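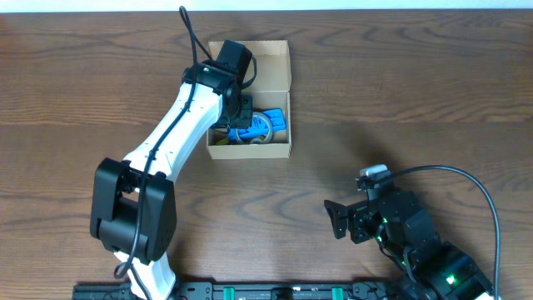
The Summer We Ran Our Own Store

My granddaughter asked me last week what I did for money when I was little, and I laughed so hard I had to sit down. Money! We had a store, I told her, and then of course I had to explain.

It was July, and I was 7. We lived at the far end of Terport, the kind of street where the pavement quit before the houses did, and my brother and I set up shop on the back steps. We sold mud pies (not many takers), rhubarb from Mom's garden, and comic books we had read until the staples fell out. My cousins walked over from Flallow most mornings and wanted to be paid for helping, so we paid them in rhubarb.

Our best day brought in 95 cents. I can still feel all those sticky pennies in my apron pocket – Dad made us wear aprons, he thought it was hilarious. We spent every bit of it on root beer barrels and a rubber ball that went down the storm drain before supper.

The store lasted 6 weeks. Then school supplies started showing up in the shop windows, the rhubarb got tough, and my brother decided he would be a magician instead. I was his assistant, and I still have a little scar on my elbow from that career – a story for another post.

She wants to open a store now too. I told her to ask her mother about the rhubarb first.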